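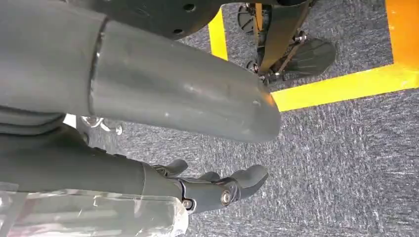
3. Placing the compartment box on your desk

This section explains how to prepare the desk, how to fill the Herath compartment box, and how to change the size of a compartment with the metal plate. The assembly of the wooden panels is in section 2. If your box was delivered already assembled, you can start from here.

Please read the whole section one time before you begin. It is short, and some steps are easier when you know the next one.

3.1 What you need

- The assembled compartment box (the base is 370 mm on the long side)
- The metal plate, part 1983, from the flat paper envelope
- A dry soft cloth
- The things you want to keep in the box

You do not need any tool for this section. The small wooden mallet which Timitell sells separately is only for the assembly in section 2, please do not use it on the metal plate.

3.2 Preparing the desk

1. Choose a desk with a flat top. A wooden top is good, a glass top is also possible but the box moves more easily on it.

2. Wipe the place where the box will stand. Small crumbs under the base make the box rock, and they can leave scratches in the desk surface.

3. Decide on which side you want the box. Most users like it at the side of the laptop and a little closer to the front edge, so the hand can reach into every compartment without going over the screen.

4. Put the box down with the open side up. Lift it always by the two outer walls. Do not lift it by the inner panels, they are only held by the slots.

5. Press lightly on each corner. If one corner goes down and comes up again, a panel is not fully in its slot. Go back to step 6 of section 2.

Note: The panels are natural in color and not varnished. Some difference of color between two panels is normal and is not a reason for a return. You may oil the wood, but wait until the smell is gone before you put food inside, also when the food is wrapped.

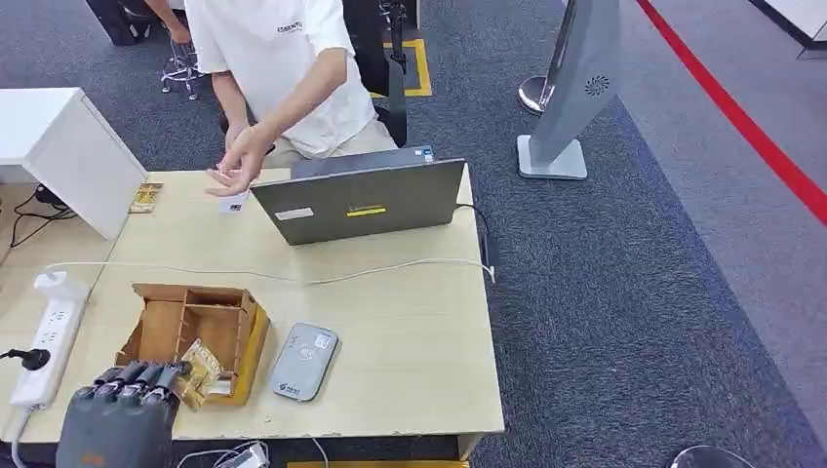 3.3 Filling the box with wrapped snacks

Many customers use the box for snacks in small foil packets, in an office or at a reception desk. The advice in this part comes mainly from them. For pens, cards and other small things you can follow the same steps, only step 3 is not needed.

1. Take all packets out of the shop carton and lay them on the desk. Fold the carton flat and take it away before you continue.

2. Sort the packets by kind. One kind for each compartment is the easiest to refill.

3. Look at the date on each packet. Put those with the nearest date in front.

4. Stand the packets up if the compartment is deep enough, with the printed side to the person who will take them. If they are too soft to stand, lay them flat, one on the other.

5. Stop when the packets reach the top of the wall. It looks generous when they come over the front, but they slide down onto the desk and somebody puts an elbow on them.

6. Leave one compartment free for empty wrappers, or put a waste bin near the desk. We recommend the bin.

Caution: Do not put more than 800 g into one compartment. The floor panel will bend, and after some weeks it does not come back to flat.

Caution: Do not put unwrapped food into the box. Oil and sugar go into the wood and cannot be washed out.

3.4 Cables, chargers and other things near the box

A desk in daily use has also a laptop, a power strip and some cables. The box has no opening for a cable, so the cables must go around it. Please do this part before the box is full, because a full box is not nice to move.

1. Put the power strip on the side of the desk where the wall socket is, or under the desk if your cables are long enough. It should not stand inside the box or against its wall.

2. Bring the laptop charger cable down at the back or at the side of the desk. If the power adapter hangs in the air, its weight pulls on the plug of the laptop. It is better to lay the adapter on the floor or to fix it under the desk top with a cable holder (we use the Cenditz clip, but any clip of the right width will do).

3. A thin cable which must cross the desk goes behind the laptop. When it passes in front, it is caught by the wrist or by the corner of the box.

4. Keep a power bank or other device with a battery flat on the desk, next to the box. Do not charge it in a compartment. The warm air cannot leave between the walls.

5. Phones should lie behind or beside the laptop, with some distance from the edge.

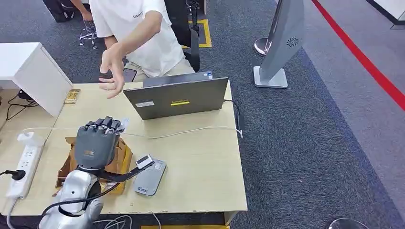
When everything has its place, open and close the laptop lid one time and move the chair in and out. If a cable becomes tight during this, give it more length now. Then pull the box a few centimeters to you and push it back - it should move freely, with nothing caught under the base.

If two persons use the desk from opposite sides, turn the box so that the lowest wall is on the side of the person who takes things more often. The other person can still reach over. Do not place the box exactly in the middle between them, there it stands in the way of both the laptop and the hands.

3.5 Inserting the metal plate

The metal plate makes a large compartment into two smaller ones. It goes into the slots between the wooden panels and can be taken out again at any time. The box can also be used without it.

Caution: The edges of the plate are smoothed in the factory, but the corners can still be sharp. Hold the plate on its flat sides and keep children away during this work.

1. Empty the compartment and also the two compartments beside it.

2. Take the plate out of the envelope and remove the protective film, if there is one. Fine streaks and light scratches on the metal are from the production and do not change the function.

3. Hold the plate between thumb and fingers, near the upper edge. Your thumb is on one flat side and your fingers are on the other.

4. Tilt the plate a little, so that one lower corner points down to the slot. Bring this corner in first.
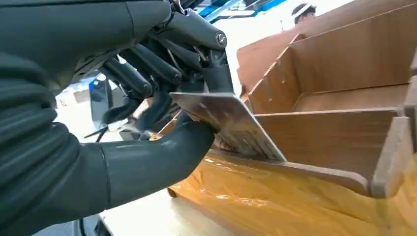
5. Turn the plate slowly upright while you let it go down. It should slide with its own weight and a very small pressure of the hand. Do not push from above with the flat palm.

6. If the plate stops half way, pull it out and begin again from step 4. Usually it was not straight. If it stops three times at the same point, look into the slot for wood dust and clean it with a dry brush.

7. When the plate is down, move it gently left and right. A small play is correct, the wood needs room when the air in the office is humid.

8. Put the contents back.

To remove the plate, empty the compartment, hold the plate at both ends of the upper edge and pull straight up. If only one end comes, push it down again and start new.

Note: The plate fits only in the slots which go through the full height of the panel. The short notches along the panel edge are for joining the wooden panels together, please leave them free of the plate.

3.6 If something is not right

The box moves on the desk when you take something out
Wipe the desk and the base. If it still moves, use the four felt dots from the Bidance accessory bag, one in each corner.

A divider panel is leaning
It has come out of its notch on one side. Empty the compartments on both sides, press the panel down with two thumbs, then fill again.

The metal plate makes a noise
Put a narrow strip of paper in the slot together with the plate.

A wall is broken or split
Stop using this compartment. Single panels can be ordered with the number 1529, please write also which wall it is, counted from the left.

Cleaning and care of the wood continue in section 4.

Set-up guide, edition of 31/05/2020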